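ok so Tasville is finally getting a bottle deposit, starts in September. some thoughts, quick

trash day is gonna change for everybody
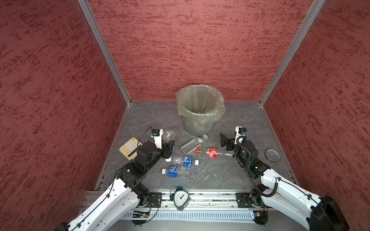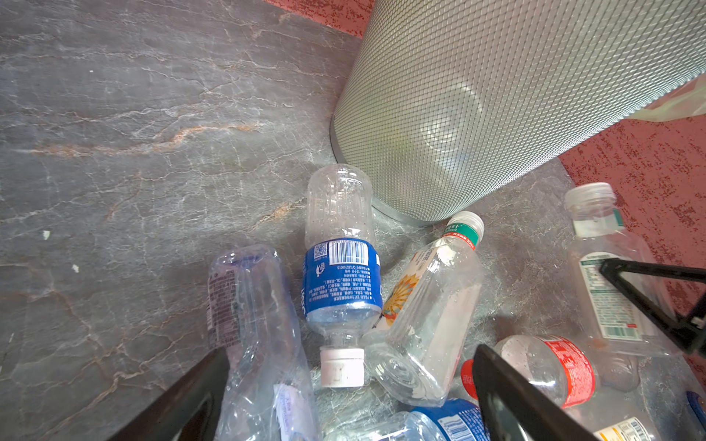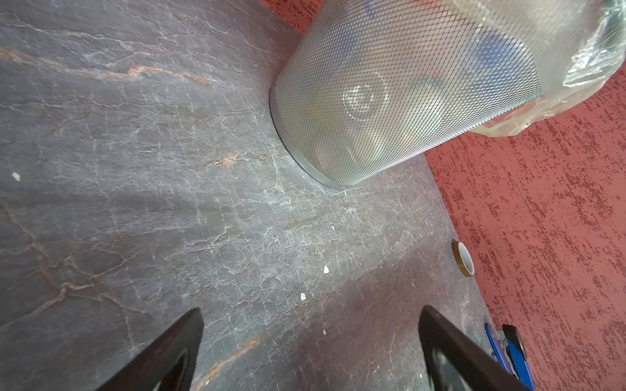

the drop off is at the old Feltus lot. open 7 to 4, closed Sundays. limit is 200 a trip

my building has 16 units and one bin out back - always full by Tuesday. so yes im for it

landlord says "we'll see". thats a no

also glass doesnt count yet?? why. teh whole point was glass

anyway gotta run, bus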